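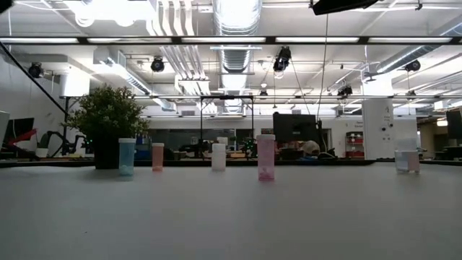
Vol. 22, p. 141

SMALL PLASTIC POT (also lidded pot, tub, canister; in Drosarside dialect, woden). A small upright container of moulded plastic, usually with a separate lid, used in homes, schools and workplaces for keeping small amounts of dry goods, craft materials, fixings or leftovers. Most are cylindrical, though squarish forms are commonly sold and used alongside them. The row illustrated includes pots in light blue, peach-orange, white and pink, with a clear squarish one at the far right. The pink is the tallest.

34 shares 6 comments

Name

The dialect word is often said to come from a shop called Woden, which is supposed to have sold the pots in Drosarside before anyone else did. The evidence is thin. The claim goes back to a single parish booklet, and the booklet gives no source. Rasa Vītola, who collected household words in the district, heard "woden" used for biscuit tins and jam jars as well, which would suggest an older and looser word that was later narrowed. She did not offer an origin of her own, and later writers who credit her with one have misread her.

Form

Pots are made opaque, translucent or clear. The translucent kind is a compromise: the contents show as a darker or deeper patch low down in the pot, as in the blue and pink pots illustrated, but the user often cannot tell what they are without lifting the lid. Sellers describe this as "see-through storage". The phrase flatters it.

Lids are pushed on or screwed on. They are often white or pale whatever the colour of the body, and the usual explanation is that one lid can then be made for a whole range. This is plausible but has seldom been checked, and users who have tried to swap lids between pots of apparently equal width report mixed results.

Height varies a good deal within a set. Taller pots are sold for pasta and brushes, shorter ones for spices, buttons and the like. A tall narrow pot is easier to knock over when nearly empty, a drawback that goes unmentioned in most household guides.

Colour coding

The main claim made for coloured pots is that they help people remember what is kept where. The best-known scheme is the Kragh system, promoted in a pamphlet of that name, which gave blue to things used daily, orange to things used weekly, white to spares and pink to anything belonging to children. The pamphlet stated that households using the system spent less time looking for things. It did not say how the time had been measured, or by whom.

Arturo Martinelli tested the idea in a small survey in Alside. He asked 181 householders who owned coloured pots what each colour meant in their own kitchens. Only 22 could give a full answer, and several of those had also stuck labels on. Martinelli concluded that the labels were doing the work. His survey has been criticised in turn, with some justice: he spoke mainly to the person who answered the door, who was not always the person who had filled the pots.

A weaker form of the claim, that a person living alone can learn a few colours of their own choosing, is harder to argue with. It is also true of jars, tins and shelves.

Arrangement

Household writers generally recommend a single row, tallest at the back or at one end. In practice pots are left in loose rows with uneven gaps, and there is little sign that this does any harm. Advice to leave a "finger's width" between pots appears in many guides in almost the same words and seems to have been copied from one to the next.

Care

Most pots can be washed by hand in warm water. Claims about dishwashers should be read with caution, as the body and the lid may be of different plastics and the mark on the base may refer only to the body. Staining is common with turmeric and tomato. Remedies such as leaving the pot on a sunny windowsill in June have their supporters - so does doing nothing and using it for buttons.

Smells are held more stubbornly by lids than by bodies, or so it is widely reported. No proper comparison is known to this article's compilers.

See also: Biscuit tin; Jar; Labels, household; Spice rack.

Entry revised 22 May 2024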